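Pay for Better Demonstrations Before You Pay for More

October 6, 2021

Most of the talk about teaching robots by demonstration is talk about volume. A group announces how many examples it has recorded, and the next group announces a larger number. I worked on this kind of project at Jolstead for two years, and I now think the number is the least useful thing on the page. What matters more is who was driving the arm, how they were told to drive it, and what they could see while they did it.

I have no quarrel with the basic idea. Writing out by hand every motion needed to pick a soft toy off a pile is a miserable job, and the result breaks as soon as the pile changes. A person who can steer the arm through the same pick has put a great deal of knowledge into the recording without having to explain any of it. That is a good trade and I would make it again.

The trouble is that the person also puts in everything else. If the operator pauses before closing the fingers, the robot learns to pause. If the operator always comes in from the left because the right side is hard to see on the monitor, the robot learns that too, and it has no idea there was ever a reason. At Jolstead our first set had 3651 recorded picks. We threw out 219 of them for plain faults, such as a recording that stopped early, and trained on the rest. The arm came out hesitant. When we finally sat down and watched the recordings at normal speed, the hesitation was right there, put in by tired people working over a slow connection. 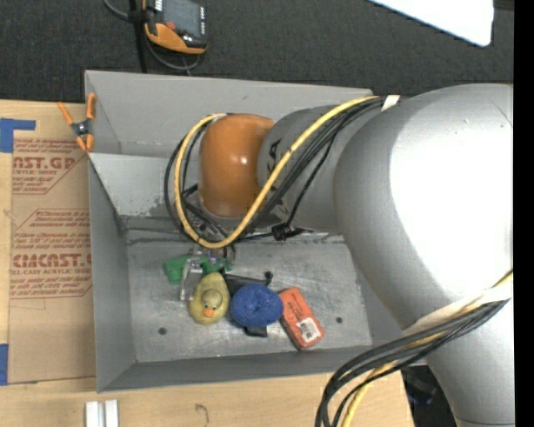 Bin picking is where I have seen this go wrong most often. It looks like the easy case, because the objects stay inside four walls and the arm only has to reach down and close its fingers. The difficulty is in the contact between things. A round ball sitting on top of something black, with a red-orange box touching it on one side and a toy duck on the other, is a different problem from a ball alone on a flat floor. An operator will make dozens of small decisions there: which item to go for first, whether to nudge the box, how close the finger can pass. Two operators will make them differently, and if both sets go into the same training run without any notes, the robot is being taught two habits at once and will often land between them.

There are two common ways to give a demonstration, and people argue about them more than they need to. In the first you take hold of the arm and move it yourself. You can feel when the fingers meet something, which is a real advantage, but your hands and sleeves get in the cameras, and a big arm is heavy work by the end of a shift. In the second you drive it remotely. The pictures are cleaner and the operator is sitting down, but on most setups the feel is gone. People press too hard, or they stop short and creep. I prefer remote driving for bins and hand guiding for anything that has to fit into a slot. I would not defend that as a rule for everyone.

What I would defend is spending money on the operators. The firms I have dealt with will buy a second arm before they will pay for a week of practice. The Manalo line we ran in June used five operators, and each one practiced for several days before any recording counted. They agreed on an order for picking and wrote it down. They were told to redo a bad approach from the start and never to rescue it halfway. That set came to 3632 picks, slightly smaller than our first one, and the arm trained on it moved like it knew what it was doing.

I will grant one point to the other side. Clean demonstrations can be too clean. If no operator ever slips, the robot never sees how to get back from a slip, and it will freeze the first time a ball rolls. So you want some recoveries in the set. I would record them on purpose, in their own session, and label them as recoveries. Leaving sloppy work in and calling it variety is a different thing.

Buyers can help here. When a supplier quotes you a count, ask to watch fifteen minutes of the recordings, picked by you. Ask what the operators were told to do, and ask for it in writing.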